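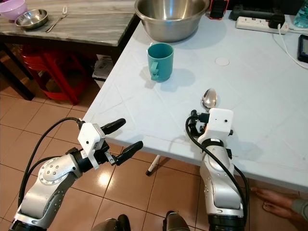 Jul 16, 2019 – mug, bowl, spoon

Back on the tableware today, after far too long on the Trenditz paperwork (which is done, sent, and I never want to see it again). The plan was to settle which pieces go in the breakfast set and which go back in the cupboard, and I think we're nearly there.

I put out the teal mug, the big stainless mixing bowl and one plain silver spoon on the white square table. I like that table for this kind of thing. The top is pale enough that you see the color of a piece properly, and the scuffs don't bother me. Abílio wants it repainted. Abílio can repaint it in October when we're quiet!

The mug first. I've gone back and forth on this one. The body is nice, rounded with a bit of a taper, and the teal is a cheerful color first thing in the morning. The handle has those little ridges on it and I can't decide if they help. I held it for a while with a full load of water and they gave my fingers something to sit against, but Nuno tried it straight after me and said they dug in. His hands are a lot bigger than mine, so maybe we're both right. We should get a smooth handle from Furtado and try the two side by side before anyone orders anything. It's plastic, so no drama if it gets dropped, and I did drop it, twice, once on purpose.

The mixing bowl is lovely and also too big. I keep wanting it in the set because it's so shiny and looks good behind everything else, but it's a bowl for making pancakes for a crowd. Jelow list a smaller size in their catalog and I've asked for 3 samples. If the rim on those is finished as well as this one I'll be happy. Note to whoever washes it next: soft cloth only, please, no scourer – the polish is the whole point.

Spoon. Nothing wrong with the spoon! Ordinary, balances fine on a finger, goes in the mug without tipping it over (I tested with the mug empty, which is the worst case). It does rattle like mad when you stir, metal on plastic, a sort of clacking noise, but a softer stir takes care of most of it. Keeping it.

Measured the mug while I was at it. I filled it to a comfortable drinking level, poured that into the measuring jug and got 200 ml on the nose. Smaller than I'd have guessed from looking at it. Fine for coffee, stingy for tea. Nuno drinks his tea by the bucket so he'll complain, and I've written his complaint down here in advance to save him the trouble.

Prices: Bromumex will do the mugs in boxes of 36, or in packs of 6 at a worse price each. I'd start with the small packs until the handle question is sorted. They want to know about color too and I said teal for now. Abílio is pushing for a gray one, which would vanish completely on our table, and I told him so.

One thing about the table before I forget. The power strip lives along the back, and that means the wet stuff stays toward the front, always, and the kettle gets filled at the sink and nowhere else. I poured with the jug over a tray today and it was no trouble at all.

Still to do:
Smooth handle from Furtado, ask about lead time
Chase Jelow for the small bowls
Dishwasher run for the mug, top rack, then check the color against a new one
Find the other spoons – I know we had a full drawer of them

Nuno, if you read this before I'm in, the mug is on my shelf and it's clean. Please try it with something hot in it and write down what you think of the handle, properly this time, with words.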